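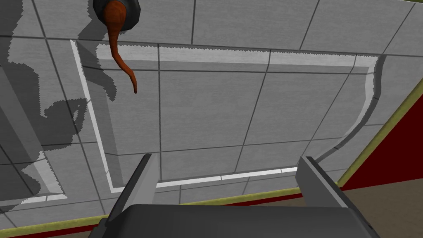
3.2 Collecting the demonstrations

All demonstrations were recorded in Trestlow, our simulated kitchen, by people steering the gripper from a desk. We had planned to script them. The scripted version took most of February to write and produced motions so tidy that the policy trained on them gave up at the first small bump, so we went back to human hands and their bad habits.

Each operator saw the wrist view shown in Figure 2 and nothing else. Early on we also gave them a wide view of the room, and they used it constantly, which was good for their success rate and useless for ours: the policy never gets that view. With the wide view gone, operators slowed down, complained, and began making the kind of small searching motions we wanted to record.

Figure 2. Wrist view in Trestlow. The two fingers point toward a gray tiled surface with a recessed panel. Shadows fall across the left side.

Shadows were left on for every session. They are blocky at the edges, and one reader of an early draft asked whether they were a bug. They are a setting. Turning them off made rendering faster and made the trained policy oddly confident, until it met a shadow.

We set out to gather 4000 episodes and stopped at 1384, when the patience of the operators ran out slightly ahead of the budget. After removing episodes with dropped frames, and those in which the gripper was plainly parked while its operator was elsewhere, 1017 remained. These form the Potidora set used in Section 4. Removed episodes are kept in a separate folder, where they have proved popular with anyone testing the failure detector.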